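Section 4: Swapping and comparing grippers (Sumbridge bench kit)

Caution: arm power OFF before you touch the wrist screws. Every swap, no exceptions.

1. Unplug the Rolura controller lead, then take the old gripper off.
2. Fit the Cukeo or the Iwasaki. Line up the pin, snug the screws, dont overtighten.
3. Plug back in. Load the matching profile. Error 603 means wrong profile — reload, try again.
4. Open and close 2 times with nothing in the fingers.
5. Run the small block test at low speed, up to 100 cycles per gripper. Same block, same tray for both.

Note: log drops and slips seperately.

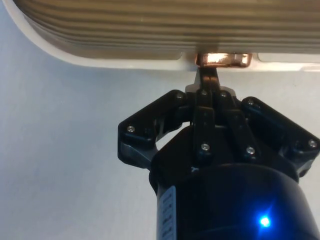
Fingertip height matters more than grip force in this test. Set it before you start changing anything else. Stop the arm where the narrow black tips meet the copper-coloured block, up by the white rim, and check clearance to the ribbed side from there. Outer links need room too. Too tight — back off and redo step 4. Save the height under the gripper's own name.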